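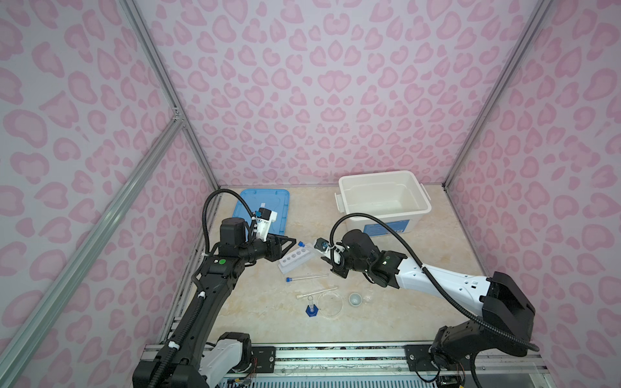 Nuletti - remakes and their originals, a list

README, last touched in June

What it is

A table of films that were remade, paired with the film they were remade from. One row per pair. Started as a spreadsheet Sandamali Sikder kept for arguments in the pub, then Anwara Mollah tidied the columns and it sort of grew. Horror and thrillers mostly. Comedies are thin, musicals thinner. Sorry.

What's in a row

original_title - in the original language, Latin letters
original_year
remake_title
remake_year
language_from, language_to
same_director - yes or no
ending_changed - yes, no, or arguable
notes - free text, often rude

Titles go by first release in the home country, festival showings don't count. We changed our minds on this once so a few years may still be off by one. Tell us.

What counts as a remake

The credits say so, or the rights were bought. A second go at the same novel is not a remake, put it in the Akanda file instead (same columns, separate list, much messier). Sequels that pretend the first film never happened - no. Shot-for-shot - yes, obviously. TV series made out of a film are left out, we tried it and the table went horrible.

The ending_changed column

The one people write in about. Both of us watch both films before filling it in. If we disagree it goes down as arguable and stays there. An extra scene after the credits doesn't count. A character who dies in one and lives in the other always counts, even a small part. Contains spoilers by its very nature, so don't open it if you mind.

Scores

Each film gets a mark out of 10 from each of us, so 2 marks per film and never averaged. Please dont average them. Sandamali marks low and has a thing against remakes set in Leninport, where they always seem to film the docks from the same bridge. Anwara gives points for a good villain.

Known problems

- Running times are missing for most of the silent films
- Accents get eaten if you open the file in an old spreadsheet program
- 2 pairs are in twice under different spellings, haven't found the second one of each yet
- Gumport tab is half done, ignore it. It was going to be remakes that got announced and never shot, but the gossip goes stale too quick

Adding a pair

Send the row plus where you checked it. Fan sites are fine as a start, not as the only source. Keep notes under 30 words, we do cut them. No scores please, those are ours, start your own list if you feel strongly.

Reuse

Take it, print it, fight over it. Say where it came form. If you drop the notes column say that too, as half the scores make no sense without it.

Still to do

Sort out the silent films. Poster credits, maybe. A column for whether the original director gets a cameo - Anwara wants this, Sandamali says she's not rewatching everything.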